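# Teaching the hand to pick up a bowl

Picking up a bowl is the sort of thing you stop noticing at the age of two. Our right hand, known as Olo, needed most of a December to get it down, and this page is what we wish we'd had pinned above the bench when we started. It assumes you have a multi-fingered hand already mounted on an arm, a way of driving the fingers one at a time, and a tolerance for crockery noises.

## Before you move anything

Check the e-stop. Then check that the person nearest the e-stop knows it's an e-stop.

Power the arm and let it home with the table clear of anything you like. Once it's homed, set the soft limit on table height. Ours lives in `olo_limits.yaml`:

```
table_z_min: 67
finger_current_max: 595
close_rate: 3
```

The height is in millimetres from the base plate. The current limit is in milliamps, per finger, and the close rate is in degrees per tick. Yours will differ. Copying our numbers onto another arm is a quick way to learn what a wrist bracket costs.

## Choose your bowl

Start with something matte. Glazed bowls are slippery, and shiny ones confuse our depth camera into believing in holes. Op-shop ceramics are ideal, being cheap and already resigned to their fate.

Put the bowl on something, too. A bowl on bare carpet lets the fingers dig in underneath and cheat, and you'll be very pleased with yourself until the first time it has to cope with a plate. We go plate, folded napkin, metal tray. The napkin stops the plate skating about on the steel.

Leave a few ordinary things nearby once the basic grip works. A tidy table produces a hand that can only work on tidy tables, and there isn't one of those in the building.

## The approach

1. Bring the palm in from the side, fingers open, well above the rim.
2. Stop. Look at where the thumb is. It's never where you think.
3. Lower until the fingertips clear the rim by a finger's width, then curl two fingers over and down.
4. Bring the thumb in from below, towards the outside wall of the bowl.
5. Keep any finger you aren't using straight and out of the way. A spare finger that curls with the others will push the bowl off centre.

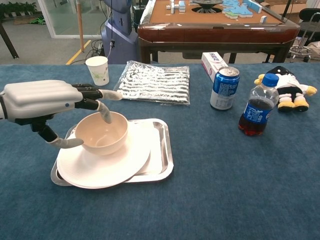
**Urkix Robotics Club, Burport Community Workshop**

The two hooked fingers and the thumb are the pose to aim for before you think about lifting. The finger left stretched out is doing as it's told, but keep an eye on where it points. If the arm swings forward, that tip gets to the foil packet well before the rest of the hand has an opinion.

## Closing the grip

Close the thumb first, slowly, until its current begins to climb. Then close the two fingers together. If you do it the other way round the bowl tips towards the palm and the plate comes along for the outing.

Watch the current graph while you do this. A gentle ramp means contact. A cliff means you've hit the plate, and you should open up, raise the wrist slightly and have another go. Don't fix it by raising the current limit. We have a box of ceramic pieces from the week we fixed it by raising the current limit.

## Lifting

Lift straight up, a little, and hold. If the rim rotates between the fingers, the thumb is too high on the wall. If the bowl sinks, it's too low, or the fingertips need a wipe with a damp cloth. Dust off the carpet gets into everything.

Set it down again before you try to travel with it. Lowering is its own skill and the default Entwistle driver is poor at it: it opens the hand as soon as it reaches target height, whether or not there's a plate there. Set `release_on_contact` to true and most of the clatter goes away.

## When it goes wrong

**Fingers twitch at the rim.** Close rate too high, or a loose tendon. Check the tendon.

**Hand stops short every time.** The table limit is doing its job. Measure again, including the carpet.

**Error 642.** Wrist cable. Unplug it, plug it back in, and don't route it round the pole again.

Save the working pose under a new name each time. `bowl_final` is taken, as are `bowl_final_2` and `bowl_final_really`.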